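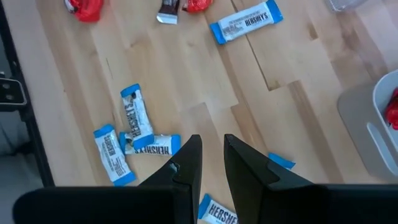 Drurkusent Working Group on Bench Robots
Minutes of the meeting held at the Billwood site, 2026-01-21
Reading time: 3 minutes

Present: representatives of the Billwood and Phuthong sites, the safety lead, the maintenance lead, and the Merker project team. Apologies were received from purchasing.

1. Minutes of the last meeting
Agreed as a correct record, with one change. Under item 4, "must be locked out" should read "must be locked out and tagged". The Phuthong copy is to be corrected as well.

2. Matters arising
The new floor marking at Phuthong is finished. The spare emergency stop for Billwood has been ordered but has not arrived. The question of who signs for the pendant keys was left open and is taken under item 5.

3. Speed and reach during set-up
The safety lead presented the draft rule. While a person is within reach of the arm, tool speed is to be held to 170 mm per second. Billwood asked for a higher figure when the operator is only changing items on the table. This was discussed at some length and not agreed. The meeting took the view that two figures would be mixed up sooner or later – one limit is to apply to all set-up work.
The limit will be set in the controller and not left to the operator. Maintenance will check it after every software update and enter the result in the cell log.

4. Work surface and items
The draft section on table preparation was read through. The following wording was agreed:

4.1 The operator clears the table of anything not on the item sheet before the run starts.
4.2 Loose leads and cables are kept off the table, unless they are themselves on the item sheet.
4.3 Items in clear film or bags are to be marked as such on the sheet. Phuthong reported that glare from film had led to several poor grasps in October, and asked that lighting be checked before any run with bagged items.
4.4 The gripper is left open, with nothing in the fingers, at the start of each run and whenever the operator reaches in.

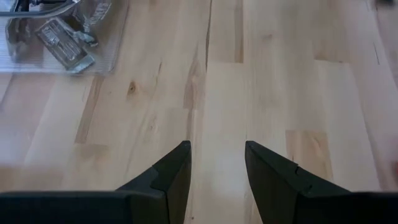 Item 4.4: gripper open over the table, bagged item at upper left.

Merker asked whether food items should have their own sheet. Agreed that wrapped food may stay on the general sheet, but that opened or damaged packs are to be thrown away and noted. Nothing used on the table is to be eaten afterwards.

5. Training and keys
Each operator is to complete 6 supervised runs before working alone. Phuthong thought this too many for staff moving over from the older cells. It was agreed to keep the number and look at it again after the first round of training. Pendant keys will be signed out by the shift lead at both sites.

6. Log sheets
Merker has gone through 257 log sheets from the two sites. The commonest fault was a missing finish time. Sheets from Billwood often left out the gripper check – the box is on the back of the form and is easily missed. The form will be redrawn with all checks on the front.
Logs will be kept for up to 75 weeks and then destroyed, apart from any that record a stop or an injury, which are kept with the safety file.

7. Any other business
Billwood asked for finger pads to be treated as a stock item. Purchasing to be consulted.

Actions
Safety lead: issue section 3 with the single speed limit.
Maintenance: write the check into the update procedure.
Merker: redraw the log form and send it round for comment.
Phuthong: send in the October grasp reports.
Billwood: chase the emergency stop.

The next meeting will be at Phuthong, date to be confirmed by email.

Last updated: following comments from Phuthong on item 5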